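Gripper: Numer parallel two-finger, adaptive linkage
Firmware as shipped, updated once in July
Rating: 3 out of 5

We bought the Numer to replace an older pneumatic gripper on the bench arm at Vedenano, where we test pick-and-place routines on light packaging. It has been in use for 11 weeks. For most of that time it did what the data sheet says. This review spends more space on the fault than on the good parts, as the fault is what I would have wanted to read before ordering.

## Build and setup

The body is solid and the linkages have no play that I can feel by hand. Mounting took less than an hour with the adapter supplied by Sayce, who also sold us the gripper. The cable exits on the side, and on our arm it needed an extra clip to keep it away from the last joint. The fingertip pads come off with a hex key and go back on in the same position every time.

The control software is plain and easy to learn. Opening width, speed and force each have their own field, and you can save presets by name. The force field accepts any value in range without a warning, even when a preset for fragile parts is loaded. I think that is a mistake in the design.

## Grip quality

On rigid parts it is very good. Small boxes, jars and molded trays were picked and placed without trouble through a test of 3000 cycles. The pads grip well on cardboard and start to slide a little on glossy film, so we slowed the arm down for those.

Thin-walled items are harder. The fingers close along a slight arc, and the pads meet a tapered wall at an angle unless you correct for it in the approach. We moved on to paper coffee cups with lids for that reason, and they are where the trouble started.

## The fault

The gripper crushed three cups in one afternoon. In each case it closed at the right speed, touched the wall, and kept going past the force limit until the cup folded and the lid came off. The software reported a normal grip all three times and no alarm was raised. The arm then tried to carry on with the lift.

We stopped work and repeated the pick with empty cups at the lowest force setting, starting from fully open.
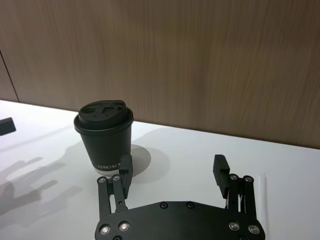

## What caused it

The force limit is reset to the factory value whenever the gripper is re-enabled after a protective stop. The screen goes on showing your own number. We had tripped the protective stop several times that day while adjusting the approach, and every bad grip was the first one after a restart. Once we knew the order of events, we could make it happen whenever we wanted.

A crushed cup is a small loss. The same behavior with a hand between the fingers is a safety matter, and I would not let anyone reach into the work area on the strength of the number on the screen — treat the limit as unknown until you have sent it again. Our rules now are:

- Send the force value again after every stop, from the program and never from memory.
- Read it back from the controller and halt if the two don't match.
- Cut power to the gripper before placing or straightening a part by hand.

Sayce answered our report quickly and confirmed the reset on a unit of their own. The July update corrected the display, so it now shows the factory value after a restart. It still doesn't restore the limit you set.

## Compared with the Ziston

We also have a Ziston gripper on the second arm. It is slower, heavier and louder, and its software is worse in almost every way. It does keep its force limit through a stop. For thin or soft items I would use the Ziston until Numer changes this. For boxes and other stiff parts I still reach for the Numer, with the read-back check in the program.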